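I have now watched all 171 episodes of Kornanis, and I did it in one winter. For anyone who missed it the first time (I did, I was in school and we didn't have the channel), it's the hospital soap that ran every evening at dinner time, with the rich family upstairs and the nurses downstairs and a wedding every other week. I love it so much.

What got me hooked was the actress who plays the younger Boersma sister. She had maybe 2 lines in the first episode, carrying a tray, and you still look at her the whole time! By the middle of the run she's getting the big courtroom speech, and she does it without raising her voice once. I rewound it four times.

I went looking for everything else she's been in, and there isn't much. A cop show called Climex, where she's the suspect for one week. A stage tour. A soda commercial that only seems to exist on somebody's old tape. I'd pay real money for a clean copy of that one.

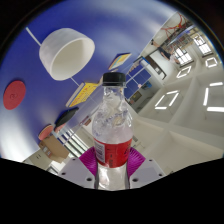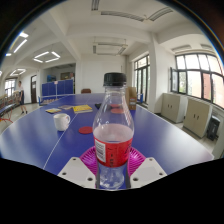
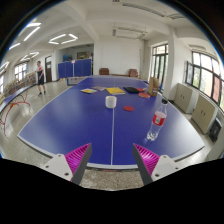

Then there's Unero, the movie she made after leaving the show. It played in 200 theaters and was gone by December, and I can't understand why. She plays a bus driver who inherits a dance hall, and there's a long scene where she just sweeps the floor and hums. My sister thinks it's slow. My sister is wrong - it's the best thing in it.

I've been keeping notes as I go, mostly on guest stars, since half of them turn up later as somebody else (the judge comes back as a florist, same mustache and all). The file is past 2,000 words and I'm still adding to it. I'll clean it up and post it here in parts, starting with the first season.

If you only want to try a little, start with the elevator episode and go straight on to the one after it. Skip the dream episode. And if you have that soda commercial in any condition at all, please leave me a comment!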